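# The Second Life of Small Shorts

The children's clothing exchange in Nellport runs out of a former shoe store on the main street, between a bakery and a place that fixes vacuum cleaners. It opens at 9 in the morning, and by then there are usually bags waiting on the step. In June most of what is in those bags is summer clothes: T-shirts, sundresses, swimsuits with one good season left, and shorts.

Shorts are the hardest thing the exchange handles. Pants can be hung from a clip hanger and shirts can be hung from anything. Shorts slide off hangers, come unfolded in bins, and take up more room than they should. They also come in more kinds than any other item. There are knit shorts, woven shorts, shorts with snaps, shorts with drawstrings, and a large amount of denim.

The store had 293 pairs on the shelves at the start of the month. By the end of the first week it had taken in another 73.

Every pair goes through the same steps. It comes out of the bag and goes onto the sorting table, where it is checked for stains, broken zippers and stretched elastic. Pockets are emptied. The usual finds are rocks, hair clips and tissue that has been through the wash. Then the pair is laid flat, smoothed out by hand, sized and folded. Sizing takes longer than it sounds. A tag that says 5 can mean almost anything, and many tags have been cut out or washed blank. The exchange keeps a strip of masking tape on the edge of the table, marked off in half inches, and goes by the waist measurement when the tag is no help.

Denim with an elastic waist has its own problem. The fabric wants to lie flat and the waistband wants to bunch, so the top of the garment is always narrower than the part below it. Fold it the way you would fold adult jeans and the legs stick out past the waist on both sides. Stack 10 of those and the pile leans.
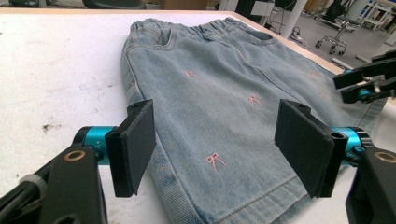
What is the best way to fold elastic-waist shorts so they stay stacked?

Lay them face up, smooth the legs downward, and fold one leg over the other along the center seam. Tuck the point of the seat in so the side is straight. Then fold from the hem up toward the waist, so the bulky gathered part ends up on the outside of the fold and the thick layers aren't on top of each other. A pair done this way will sit in a drawer on its edge, with the pocket side showing.

Folding on the center seam matters more with trim. Embroidery holds up well to wear but it can catch on a neighbor's zipper, and a pulled thread in a thin motif shows right away on pale fabric. At the exchange, pairs with stitched flowers, bows or animals are folded with the decorated side in and kept in a bin away from anything with metal hardware. They tend to leave the store within a day or two. Plain dark denim stays longer, sometimes all summer.

Light washes bring a different kind of work. Grass and ketchup show up on pale denim in places where navy would hide them, and a fair share of the light pairs go to the soaking tubs in the back before they reach a shelf. The store uses cool water, plain dish soap and a soft brush, worked from the back of the fabric. Bleach stays off the shelf entirely. On faded cotton it leaves a white patch that looks worse than the stain, and it turns a lot of colored thread orange.

Anything still marked after two soaks goes in the play-clothes bin by the door, which is free to anyone and empties out by noon on most mornings. Parents come in before camp starts and take four or five pairs at a time.

The shelving came from an office clearance over in Agbeko. It was built for file boxes, and each shelf is too deep for a child's folded shorts, so the staff put a second row behind the first and lost track of what was back there. Last March they cut cardboard dividers and turned everything on edge in shallow trays, smallest sizes at the bottom where small children can reach them. One tray holds 37 pairs if the folding is careful and fewer if it isn't. Pulling a tray out shows the whole size at once, and a customer can flip through it like records.

Customers do not always refold what they flip through. The trays get straightened at closing time, one size after another, and the baby sizes usually take longest.

The same approach works in a home dresser with less trouble. A shoebox lid makes a fair tray for a shallow drawer. Outgrown pairs can go straight into a paper bag on the closet floor, and when the bag is full it is ready to go. The exchange asks that clothes come in washed and dry, with drawstrings tied and pockets checked. It doesn't matter whether they are folded. They will be unfolded on the table anyway.

Bags are accepted until 4 in the afternoon. Families from Wastovar and the farms past it can leave theirs at the library drop box, which is cleared every morning through the end of August. Winter coats are not being taken until fall.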